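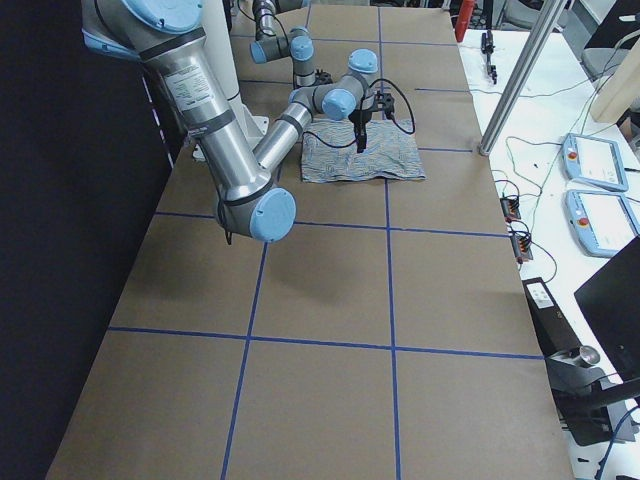 Long work table, brown paper down.

DROLLULBY PRIORY AND GUEST WING
Building and chapel safety walk-through
Date: 10/05/2019
Key: OK / FIX / WATCH / N/A

Done between Terce and the midday meal, then again after None for the bits I missed. Cloister side done during work period so as not to trail through anyone's silence. Sorry about the handwriting, typed up same night.

1. CHAPEL

1.1 Main doors open outward, not bolted during offices — OK
Top bolt was across when I got there at 6. Undone. Please leave it undone from Lauds on, I don't mind who does the opening.

1.2 Side door to sacristy corridor clear — FIX
Two kneelers and the Easter candle stand behind it again. Moved the kneelers. Stand is too heavy for one person, need a hand.

1.3 Choir stalls sound, no loose seats — WATCH
Third stall from the back, north side, hinge pin working out. Tapped in. Will come out again. Sister's side all fine.

1.4 Sanctuary lamp chain and hook — OK
Chain looked at from the ladder. Bit of wax on the hook, wiped.

1.5 Votive stand on metal tray, sand topped up — FIX
Tray OK. Sand very low. There is a bag in the boiler house behind the salt.

1.6 Candles kept 1 m from hangings — FIX
Not at the Lady altar. The new banner is lovely but hangs right over the left candlestick. Either the banner goes up or the candles go across. Moved the candles for now.

1.7 Thurible and charcoal: cooled in the lidded bin outdoors — OK
Lid a bit rusty. Bin still half full of old charcoal, someone empty it.

1.8 Capacity notice displayed — OK
Notice says 428, which is the old figure with the gallery open. Gallery is shut. Asked Varnmont for the right number for the floor only. Until it comes, stop at the benches, no extra chairs down the aisle even for a profession.

1.9 Gallery stairs roped off — OK
Rope on. Sign has fallen behind the radiator. Fished it out, needs new string.

1.10 Organ loft wiring — WATCH
Blower lead runs over the edge of the step. Taped. Tape is not a repair.

2. CLOISTER AND STAIRS

2.1 Flagstones level — FIX
Lifted one outside the chapter room, same one as last time. Trips people coming out with their hoods up. Put a bucket over it. Stonemason's been rung twice.

2.2 Lighting on the night stairs — FIX
Bottom bulb out. People do come down these in the dark for Vigils and half asleep, so first on the list please.

2.3 Handrails firm — OK
Infirmary stairs rail is good since the new brackets went in.

2.4 Garth gate latch — OK
Sticks. Lift then push.

2.5 Bell rope and guide — WATCH
Sally worn, some fraying above the first guide. Safe for the Angelus. Wouldn't ring it hard for a feast. Rope ordered? Can't find the order.

3. CELLS (empty ones only, with permission)

3.1 Windows open far enough to get air, restrictors on upper floor — OK
All but the corner cell, restrictor screw missing.

3.2 No candles in cells — OK
Reminder read out at chapter before the walk. Battery ones in the linen room if anybody wants one for prayer.

3.3 Heaters: own plug, no extension leads — FIX
One on a four-way with a kettle and a lamp. Kettle's gone back to the kitchen.

3.4 Smoke alarms pressed and sounded — OK
All sounded. Loud. Apologies to whoever was in lectio.

4. GUEST WING

4.1 Beds available — 20, and no more than that on a retreat weekend
Comment: the camp bed in the reading room isn't a room. Someone was put on it in Lent. Door opens inward onto it. Have folded it up and put it in the loft.

4.2 Fire notice on the back of every door — FIX
Missing in St Anne and in the one with the green curtains. Also the notices still send people to the old orchard gate, and that's been hedged in. Meeting place is now the car park by the statue. Need reprinting, the whole lot.

4.3 Extinguishers in date — OK
Kubiak came and did the tags. One in the parlour was on the floor holding the door open. Back on its bracket. Use the wooden wedge. Better, don't wedge it at all, it's a fire door.

4.4 Shower mats, grab rails — WATCH
Ground floor rail has a bit of give. OK for a light hand, not for someone putting their weight on it. Guestmistress knows.

4.5 Hot water not scalding at basins — OK
Valve set by Flunov. Don't touch the dial. If it's too cool ring them.

4.6 Outside steps, guest entrance — FIX
Moss. Needs brushing before the next group. White edge nearly worn off too.

4.7 Welcome folder has the night number in it — FIX
Has the old one. Crossed out and written in by hand in the folders I could find.

5. KITCHEN AND REFECTORY

5.1 Fire blanket on the hook — OK

5.2 Hood filters clean — FIX
Greasy. Overdue by a good while I'd say. Soak overnight, dry propperly before they go back.

5.3 Gas shut-off labelled and reachable — OK
Reachable once the flour bins were pulled out. Leave them out please.

5.4 Knife rack — OK

5.5 Reader's desk steps — WATCH
Wobble. Folded card under the left foot is holding it up. Reader has been told to go up slowly.

5.6 First aid box — FIX
No plasters at all, no burn dressings, three pairs of scissors. Restock.

6. WORKROOM AND ALTAR BREADS

6.1 Walkway marked and clear — FIX
Boxes in it. I know it's busy coming up to feasts. Stack by the far wall and no higher than the sill.

6.2 Baking irons: leads, plugs, guards — WATCH
Leads fine. Guard on the older one is held with wire. Doesn't look like much but don't use until the clip comes.

6.3 Long hair, veils, sleeves, scapulars tied back or pinned at machines — OK
Pins in the tin by the door. Use them even for a minute's job.

6.4 Damping cupboard drain — OK

6.5 Stock — N/A
Not a safety matter but asked to note it: 3,000 breads packed and waiting on the low shelf. Shelf is bowing a bit in the middle. Split between two shelves.

6.6 Floor swept, flour dust not left on ledges — FIX
Ledge over the door. Damp cloth, don't brush it dry.

7. GROUNDS

7.1 Cemetery path — FIX
Slippery on the bend. Roughly 44 paces of it want gravel. Older sisters to go round by the drive until done.

7.2 Overhanging branches — WATCH
Big cedar limb over the stations of the cross, between the sixth and seventh. Tree people to look. Not urgent they said on the phone, but they haven't seen it.

7.3 Pond fence — OK

7.4 Mower, fuel can, shed — FIX
Fuel can on the same shelf as the candle ends. Seperated. Can to stay in the metal cupboard, key on the nail inside the porch.

TO DO FIRST
Night stairs bulb
Banner / candles at Lady altar, something permanent
Flagstone by chapter room
Guest wing notices reprinted with new meeting place
Old baking iron stays off
First aid box

COMMENTS ADDED AFTER

Cellarer: bulb done. Sand done. Have the sand in a jug by the sacristy sink now so no need to go out to the boiler house.

Sacristan: banner can go up another hook, I will need the long pole from the guest wing. Charcoal bin emptied. Candle stand moved with help.

Infirmary: can the rail in 4.4 be moved up the list? We have two guests in with sticks this month.

Reply: yes. Moved up. Screws bought.

Guestmistress: night number corrected in the rest of the folders. The one in St Anne is missing altogether. Has a guest taken it home?

Bell rope: found the order, it was never sent. Sent now. Light ringing only until it's hung.

Next full walk-through December, before the Advent retreat if the heating is on by then. Torch batteries needed before that, mine died in the loft.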